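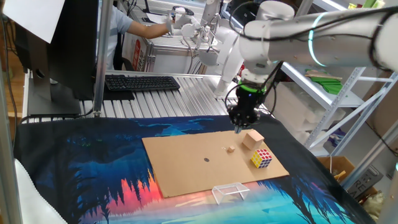
Die Bibliothek der Dinge in Gavurer ist seit November im ehemaligen Ladenlokal am Bahnhof untergebracht. Der Umzug aus dem Gemeindehaus war im Antrag für das Frühjahr vorgesehen und hat sich verschoben, weil der Vormieter die Räume später übergeben hat. Der Bestand ist inzwischen vollständig erfasst und verteilt sich auf die Gruppen Werkzeug, Küche, Garten, Feste und Spiel. Zur letzten Gruppe gehören neben Brettspielen auch Geduldsspiele wie der Zauberwürfel und einfache Holzklötze. Sie werden ohne Pfand ausgegeben und dürfen vier Wochen behalten werden.

Ausleihe und Nutzung

Im Berichtszeitraum waren 54 Haushalte als Nutzer eingetragen. Am stärksten gefragt waren Bohrmaschine, Teppichreiniger und die beiden Biertischgarnituren, für die wir im Sommer eine Warteliste führen mussten. Die Gartengeräte wurden weniger genutzt als erwartet. Wir vermuten, dass viele Interessenten aus den Mietshäusern an der Talstraße keinen eigenen Garten haben, und werden den Häcksler deshalb der Zweigstelle in Noiphan überlassen.

Die Öffnungszeiten haben wir nach dem Umzug geändert. Geöffnet wird jetzt zweimal pro Woche von 16 bis 19 Uhr. Die frühere Vormittagszeit wurde kaum angenommen. Die Rückgabe ist auch außerhalb der Öffnungszeiten möglich, allerdings nur für kleinere Gegenstände, die in das Schließfach passen.

Schäden und Wartung

Insgesamt wurden 13 Gegenstände beschädigt zurückgegeben. Die meisten konnten im Reparaturcafé instand gesetzt werden. Ersetzt werden mussten eine Stichsäge und ein Raclettegerät. Die Prüfung der Elektrogeräte hat die Firma Drateck übernommen; die Prüfprotokolle liegen diesem Bericht bei. Bei der Nähmaschine steht die Wartung noch aus.

Mittelverwendung

Von den bewilligten Mitteln der Puvmont-Stiftung wurden 2000 Euro für Regale und das Schließfach ausgegeben. Die Regale waren günstiger als veranschlagt, das Schließfach teurer - beides gleicht sich im Ergebnis aus. Für die Ausleihsoftware sind bisher keine Kosten entstanden, da wir noch mit der Testversion arbeiten. Eine Entscheidung darüber soll im nächsten Quartal fallen.

Weiteres Vorgehen

Offen ist die Beschilderung an der Straßenseite. Der Vermieter hat einem Schild zugestimmt, die Genehmigung der Stadt fehlt noch. Außerdem möchten wir die Ausleihbedingungen in einfacher Sprache neu fassen. Den Entwurf reichen wir mit dem nächsten Zwischenbericht nach.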